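Hi Consuelo,

October update from the Driklow snack table, as promised, and a bit longer than last time (sorry, I had a lot to tell you!).

The grant line for groceries was 3920 dollars and we're still inside it. Okeke delivered the second batch of packaged goods, 72 packs in all, and I spent a happy morning sorting them on the floor by shape. We have flat ones, tall ones and the long narrow ones that everybody argues over. Jemudance wants the long ones in the gift trays because they look festive. I want them in too, but they take some fitting, and a long box laid corner to corner uses up a lot of room.

The red tartan shortbread is my favorite of the bunch. It has cookies printed on the front and it looks like the holidays already.
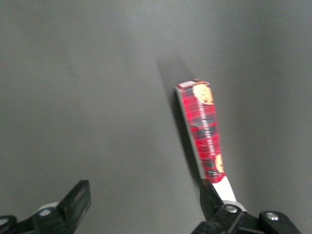
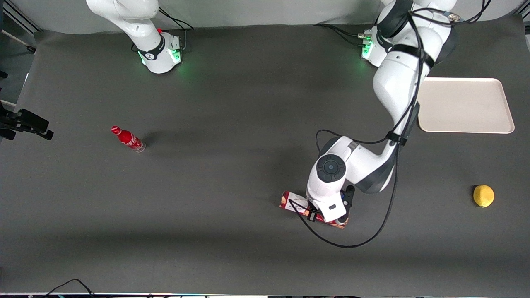 Reading time: 2 minutes

We've kept the table nearly bare on purpose so we can try one box and one tray at a time. The cream-colored plastic tray with the rounded corners is the size I'd like to settle on. It has a raised rim, and I like having an edge to line things up against. Prelix also sent a quote for a deeper one, but it costs more and I don't love the look of it.

So, where are we? Of the 4 layouts in the plan, 3 are done and written up. The last one is the mixed tray, with a shortbread box along one side and the smaller packs next to it. I keep changing my mind about which way the cookie side should face (up, I think, but ask me again tomorrow).

One thing I could use from you is a yes or no on the paper filler. Jemudance would like it in every tray, and it wasn't in the original budget. I can move money over from the label line if you're okay with that. We've hardly touched labels so far.

Next up is the mixed tray, then the packing sheet for the Okeke folks, and I'll send you both together once the sheet has been proofread.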